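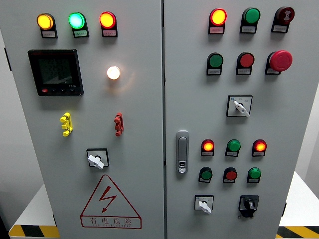

The doors of an electrical cabinet, with the lamps lit up.

Have you ever walked past a big grey metal cupboard with coloured lights on it and wondered what on earth was going on inside? I have, loads of times! When I was small I thought sweets were kept in them. (No such luck.)

It's called an electrical control cabinet. Electricity comes in through thick cables, and the cabinet shares it out to whatever needs it, which might be a water pump, a big fan or a lift. Inside there are switches and wires and safety parts, all tucked away behind metal doors so that people can't touch them. The bits we're allowed to see are on the front.

Let's start with the lamps, because they're my favourite. They're called pilot lamps and they pass on messages without using any words. Yellow, green and red lamps in a row often show that the electricity is arriving along three separate wires. Grown-ups call these wires "phases". On other cabinets a green lamp might mean "running" and a red one "stopped", so you always have to read the little label underneath. These labels are in Chinese, and the writing is teeny!

Then there's the meter, the black square with a dark screen. A meter measures the electricity going through. You might see volts on one, which tell you how hard the electricity is being pushed, and amps, which tell you how much is flowing.

Now for the buttons. A push button does one job when you press it, and a green one very often starts something. The big red one shaped like a mushroom is the emergency stop. It sticks out further than the others so you can find it in a hurry and whack it with your whole hand. I think it's the best button ever invented, but it's only for real emergencies, so no practising!

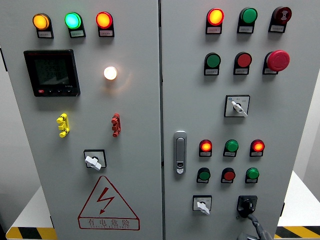
Rattana Bunnag wrote in to ask why the emergency stop has to be red, and whether a blue one would work just as well. Good question, Rattana! A blue one would stop the machine perfectly well, but people all over the world have agreed on red, so you'd know which one to hit even in a country you'd never visited.

One last thing, and it's the serious bit. Look for the triangle with the lightning bolt. The big red characters say "danger, electricity". You can't see electricity or smell it, and it can hurt you very badly, so if you spot that triangle on a cupboard, a fence or a pole, keep your hands to yourself and stay well back. If a cabinet door has been left open, don't peep inside. Go and tell a grown-up straight away.

Next time we'll be following the cables out of the cabinet and under the street!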